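Section 5. The kitchen

This section covers the kitchen on the second floor of the Tomar building. If you're in the Pisharody annex, your kitchen is in Section 6 and your troubles are different ones.

Read 5.1 before you plug anything in. People tend to read it after.

5.1 Power

The kitchen was wired at a time when a household owned one lamp and a radio. There are two circuits. The left-hand outlets, by the window, are on circuit A. The right-hand outlets, the ones over the sink side and the one behind the refrigerator, are on circuit B. The labels in the breaker panel say the opposite. Go by this manual.

1. Find the breaker panel. It's in the hall closet, behind the ironing board, which will fall on you once.
2. Check that both kitchen breakers are pushed fully to ON. A tripped breaker sits halfway and looks very much like one that's fine.
3. Plug the kettle into circuit B.
4. Plug anything that heats bread into circuit A.
5. Run one heating appliance per circuit at a time. The microwave counts, even though it only manages 700 watts and takes its time about it.

CAUTION: No extension cords on the counter. No power strips either, including the nice one with the surge light.

If a breaker trips, turn off whatever you just turned on, wait 5 minutes, push the breaker fully to OFF and then to ON. If it trips again, leave it off and call Anitha Nair at extension 296. She would like to hear about it before the third try.

5.2 The counter

1. Clear everything off and wipe down with a damp cloth and dish soap. Powdered cleanser takes the shine off and doesn't give it back.
2. Dry the counter before setting appliances on it.
3. Put the heaviest appliance down first, a hand's width from the wall. It's a lot easier to arrange the mugs to suit the oven than the other way around.
4. Check that the oven door opens all the way with nothing in its path, and that the cord doesn't run underneath.
5. Lay out plates and small items last. Keep paper towels, bread bags and mail well away from the oven. Mail turns up there all the same.

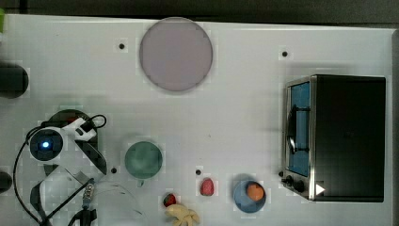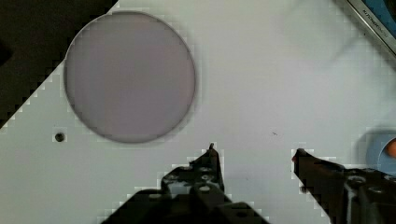 6. Stand where you'd normally stand to cook and reach for everything you use daily. Anything you have to lean over the oven to get belongs somewhere else.

NOTE: The top of a toaster oven isn't a shelf. It is flat, it is the right height, and it is hot. Several loaves and one checkbook have been lost this way.

5.3 First use of a new oven

New heating elements come with a coating that has to burn off. It smells like a hair dryer in its last days and is normal.

1. Take out the tray, the rack, the cardboard, and the smaller piece of cardboard behind the first one.
2. Wash the tray and rack in warm soapy water and dry them.
3. Open the window. It sticks at the halfway point; lift and push at the same time.
4. Run the oven empty on its highest setting for 9 minutes with the door shut.
5. Turn it off, unplug it, and let it cool with the door open.
6. Close the window if it's raining. The sill slopes inward.

If the hall smoke alarm goes off during step 4, press and hold the gray button until it stops. Don't take the battery out. We know where the batteries go, and they don't come back.

5.4 The refrigerator

The refrigerator is a Brarkberg, older than most of the residents, and it runs well if you leave the dial alone. The dial goes from 1 to 7. Leave it at 4. At 5 the lettuce freezes.

1. Label your food with your name and the month. "August" is enough. "Mine" isn't.
2. Keep the bottom drawer for vegetables.
3. Wipe up spills the same day. The drain hole at the back clogs easily, and then the floor gets it.
4. Push the door until it clicks. It closes softly just short of the click and will stay that way all night.

NOTE: The humming is the compressor. The knocking is the pipe behind it. Neither needs reporting.

5.5 Closing up at night

Whoever is last in the kitchen after 9 p.m. does the following, and yes, you can usually hear everybody else leaving.

1. Unplug the kettle and anything else that heats. The refrigerator and microwave stay plugged in.
2. Empty the oven's crumb tray into the trash, not the sink.
3. Run the exhaust fan until the steam is off the window.
4. Take down the trash if the bag is more than half full. Opinions on "half" vary widely; lean toward generous.
5. Turn off the light over the sink. The switch is inside the cupboard, to the left of the Mutum water filter.

Replacement filters, fuses for the exhaust fan and spare oven racks are kept by Tharun Rai on the ground floor. Bring the old part with you when you ask.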